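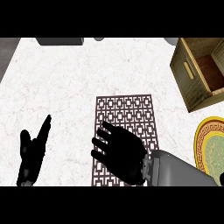

White marble with the pinkish-brown veining

Hi all,

Sorry for the slow answer, I've been up to my elbows in grout this week and only sat down with the list tonight. Quoting the bit I'm replying to so people on digest can follow along.

> Seon-mi Na wrote:
> We're finally redoing the kitchen and I have fallen for white marble. My sister says I'm out of my mind and that I'll be crying over lemon juice by December. The yard in Flenitgate has a slab I keep going back to visit. Does anybody here live with marble and cook on it every day? And do I seal it myself or pay the shop to do it? They want 542 for the sealing, which seems like a lot for a rag and a bottle.

Seon-mi, I've lived with mine for 7 years and I'd buy it again tomorrow, but your sister isn't wrong about the lemons!

There are two separate kinds of trouble and people mix them up all the time. A stain is something soaking into the stone (oil, red wine, beet juice, the ring under a soy sauce bottle). An etch is acid eating the polish, so you get a dull spot you can only see when the light hits it sideways. Sealer helps with the first one and does nothing at all for the second. I wish the guy at my yard had told me that before I sealed the thing twice and then blamed the sealer for a vinegar mark.

So, on the 542 – I'd do it yourself. Wipe the counter down, leave it overnight to dry, put the sealer on with a lint-free cloth, wait as long as the bottle says and buff off whatever is still sitting on top. Don't let it dry into a film or you'll be scrubbing at it all weekend (ask me how I know). I use the Esach one. I tried Mudasard first and it was fine, but the smell hung around the kitchen for days and my husband ate his breakfast on the porch.

To see if it needs doing again, drip a little water on it and go make coffee. If the spot under the water has gone darker when you come back, it's time. Mine wants it near the stove well before it wants it anywhere else.

Ask for honed, too. Honed is the matte finish, and etches barely show on it. I went polished on the island and honed by the sink, and guess which one I stopped fussing over. My neighbor Joo has honed all the way through and squeezes limes straight onto it like a maniac.

You asked about color as well, further down in your message. Pale stone with a bit of tan or pink running through it is much kinder to live with than the very cold gray-on-white kind, at least in my house, where all the cabinets are warm wood. Take a cabinet door to the yard with you. I felt silly carrying mine across the parking lot and I'm so glad I did it, the slab I'd picked looked blue next to it.

Oh, and look at the whole slab, never just the little sample square! The veining can wander off and do something completely different at the other end. Get them to mark with tape where the sink cutout goes, or the prettiest part ends up in the scrap pile. Mine did. I still have a piece of it, I roll out pie dough on it.

A mat or a trivet helps too, especially where you set down grocery bags and pans. I like the open woven-looking ones, they let crumbs fall through, and you just pick the thing up and wipe.

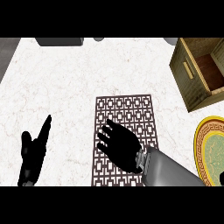
Getting an oil stain out

Baking soda and water, mixed up thick like peanut butter. Spread it over the stain, cover it with plastic wrap, tape the edges down and leave it for a day. Then take the plastic off and let it dry out completely before you scrape it up with something plastic. You may need 2 rounds – the olive oil spot by my toaster took that many and it's hard to find now.

For everyday cleaning I use warm water and a drop of dish soap. No vinegar, no lemon spray, none of the bathroom stuff.

If the yard in Flenitgate will hold the slab for you, have them write your name on it in crayon. Mine nearly went to another customer while I was dithering. And write back when you've decided about the edges, I have opinions on edges.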